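Robot arm coming to our canteen clearing station – what happens to the people on it?
Posted in Workplace and Employment > Catering and Facilities

I supervise the clearing side of a staff canteen on an industrial site. We do 400 covers on a normal day, mostly squeezed into the lunch break, and I have 14 people across two shifts. The contract is held by Ritance, and they have told us that one arm will go in next to the drop-off table in November. Trays are already handled by a belt. The arm would be for cups only: pick them up from the table, put them in the rack, and the rack goes through the washer as it does now.

At the moment two people stand at that table for the whole of lunch. It is the job everyone tries to swap out of, because you are bending and reaching the entire time and your sleeves get soaked. So I am not against it. But the letter we got was half a page long and says staff will be "redeployed to higher value tasks", with no list of what those are. Two of my people have worked that table for years and one of them cannot do heavy lifting, so I can't simply send her to pots.

They also sent a simulation from Faven, the company setting it up, and asked me for comments on the layout. This is the only still that came with the letter:

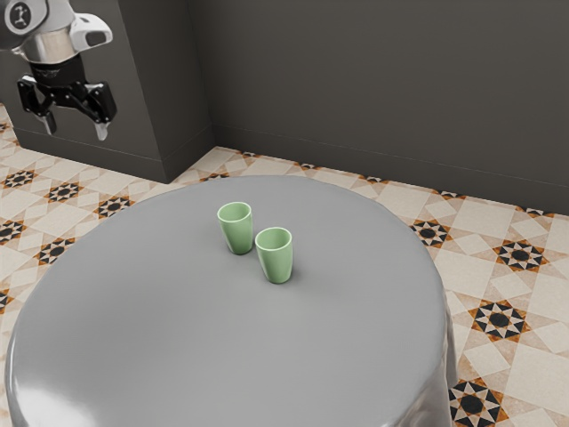 Faven layout simulation: arm, round table and two green tumblers.

I have never commented on a layout for a machine. What should I be asking? And has anyone been through this and can tell me what the job looks like afterwards? I have a meeting with the site manager soon and would like to go in with more than "the staff are worried".

Also, does anyone know whether they have to consult us before it goes in, or is the letter enough?

Posted by clearing_lead, May 3, 2025

Norbert Hudec

We had one put in at a hospital kitchen where I was shift lead, so I'll tell you how it went for us. It was a different make and a square table, but the same sort of work.

First, the layout. The simulation has two matching cups standing upright with a gap between them and nothing else on the table. Ask for the same thing to be run with your real table at the worst ten minutes of lunch. That means cups on their sides, cups stacked inside one another, cups with teabags and napkins in, and the mugs people bring from their desks. Ask which of those it will pick up and which it will leave. Whatever it leaves, one of your people picks up, and that needs to be in somebody's job description before it starts.

Second, ask where a person stands. I can't see a place for one marked in that picture, or the rack either. When ours stopped, you had to walk round to the far side to reset it, through the queue. They moved the reset button in the end but it took months of asking.

Third, floor. Patterned tiles look nice, but if yours are like that in real life, ask about grip where the cups drip. Ours dripped in a new place once the arm was in and the mats had to be moved.

As for the work, we went from two people on that station to one, and the one was not free to leave. She emptied cups, stood fallen ones up, cleared jams and changed racks. Her back was better for it and she said so. She was also bored and on her own, where before she had somebody to talk to. We fixed that by rotating every hour. The second person went to wiping down and restocking, and hours stayed the same, but only because we asked for that in writing at the start. Get it in writing for yours.

For the lady who can't lift, I would put her name forward for the training on the arm now. It is mostly light work with some standing. Check the weight of a full rack though, as that was the heaviest part of the job with us.

One more thing. Keep your own log of stoppages from the first day, just the time and what was wrong. We had 84 in the first fortnight and the supplier's report showed far fewer, as theirs left out any stop we cleared ourselves. With our list in front of them they agreed to keep a fitter on call over lunch.

plollden_pete

They'll say nobody is going and then not replace people when they leave. Seen it at Plollden with the packing line. Join a union if you haven't already.

Gil-soo Kwak

I install this kind of equipment, though not for Faven, so I can't speak for their product.

Norbert's list is good. I would add that a simulation at this stage is normally used to check reach and basic movement. The arm is off to the side above the floor with its fingers open, so the still by itself tells you nothing about speed or how many cups it clears in a lunch. Ask for three figures: cups per minute with your own cups, how often it is expected to miss one, and how long a restart takes by someone who isn't an engineer. Also ask who is allowed to do the restart on each shift. I have seen sites train 3 people, all of them on earlies.

Take a box of your real cups to them. We did a job for a café chain, Başaran, where the test cups were straight-sided and the ones in use had handles, and the fingers had to be changed after delivery.

On consultation, it depends on your contract and whether you have a recognised union or a staff forum, so ring an advice line about that part. A risk assessment should be done for the new station whatever the answer is. Ask to see it in draft, and ask that the people who work the table are in the room when it is gone through – they know where the puddles are.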